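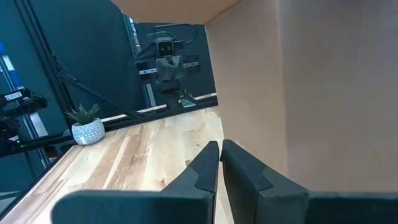

Hill climbs deserve better than a footnote

May 20, 2025

Circuit racing gets the cameras and the money. Hill climbing gets a field to park in and a results sheet pinned up after lunch. I think that is a waste.

At Ilten last November I watched Mechthild Leitner take her old Rainer up the hill in the rain. She had 2 timed runs and no chance to learn the grip as she went. A circuit driver gets 40 laps to put a mistake right.

The club says entries are down to 255 for the season. Cheaper licences would help – so would a proper live timing page. Fans will stand on a wet bank for hours, but they do want to know who is winning.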